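Shape-sorter blocks

Shape-sorter blocks are small solid blocks, each with a simple outline, made to be pushed through matching holes in a box, lid or board. They are sold mostly for children between one and three years old. They are also used loose, without the sorter, for grouping, stacking and early counting.

Shapes

Almost every set has a cylinder, a cube and a triangular prism. Larger sets add a star, a heart or arch, a cross, an oval or a hexagon. The outline runs straight through the block from top to bottom, so that a star block has the same five points on both faces and can go through its hole either way up.

The cylinder is usually the first shape a child manages, as it fits its hole at any turn. The cube fits in four positions and the triangle, if its sides are equal, in three. Hearts and arches are harder – they fit in only one position for each face.

Colour

Makers use a small number of strong colours, most often red, yellow, blue and green. In some sets each shape has its own colour, and a child can match by colour alone. In others the colours are mixed across the shapes. The Wedonetti range is of the second kind, and its leaflet suggests sorting by colour first and by outline later. The older Eta sets kept one colour to each shape until the box was redesigned.

Loose play

Blocks taken out of the sorter are often set out on a tray or board, which gives the child a clear edge to work within and stops cylinders rolling off the table. A kitchen chopping board does the job well. With a mixed-colour set the same blocks can be grouped in more than one way: stars together, cylinders together, or everything red together.
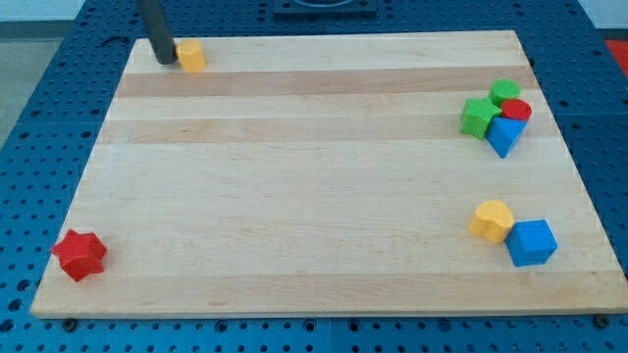 Materials and sizes

Blocks are made in solid wood, hollow plastic or, less often, dense foam. Beech and maple are the usual woods. Khokhar sold a boxed wooden set with blocks 40 mm across and 13 holes in the lid, one of the larger numbers of shapes offered. The Hekura tub holds 100 loose blocks with no sorter and is meant for nurseries.

The gap between block and hole matters more than the size. If it is too tight the child gives up; if it is too loose, a cylinder may drop through the square hole and the sorting is lost.

Care

Plastic blocks can be washed in warm soapy water. Wooden ones should be wiped with a damp cloth and left to dry in the air, as soaking swells the grain and the blocks may then stick in their holes. Blocks with splits or flaking paint should be thrown away.

Contact us | © Toy and Nursery Reference | Back to top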